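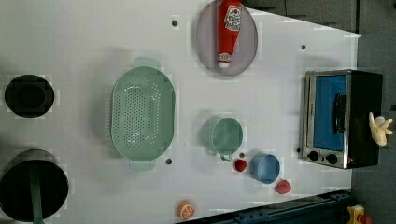
Zekura started as a driver archive for network cards that their makers had stopped supporting, and it's still the best part of the job! We find old Ethernet, Wi-Fi and card reader drivers, test them on real machines, and write down what works in plain language. Most of our visitors are stuck at home with one computer that won't go online, and plenty of them have family life going on at the same table, toy ketchup bottle, mint-green colander and all. So we keep our instructions short enough to follow while somebody is serving you a pretend lunch.

## Who we are

Huệ Vương built the first version of the archive one February after a laptop of hers lost its wired connection in an upgrade. She had 15 drivers on a single page and a comment box. Torbjørn Dalen wrote in to correct two of them, and then kept writing in, so she gave him a login. He runs our test bench now and loves a chipset with bad documentation - the worse the better.

Mawar Jugah looks after the forum and answers more first posts than the rest of us put together. Gerardo Pellegrini writes the step-by-step guides and maintains Wokum, our little tool that reads the hardware IDs off your machine and tells you which driver page to open. It runs from a USB stick, no connection needed.

## What's in the archive

- 2709 driver packages, each with a checksum
- 428 written guides, many with notes from readers
- Wokum, free to download for Windows and Linux

We add new packages most weeks. If yours is missing, post the hardware ID in the forum and we'll go digging (we really do enjoy this).

## How we pay for it

The downloads are free and there's no wait timer. Our hosting is covered by support work for small offices, which we do under the name Custside. A office with older machines it wants to keep running is our favorite kind of customer.

The forum is open all the time, and Torbjørn is usually on the bench Saturday mornings if you'd like to follow along with a test.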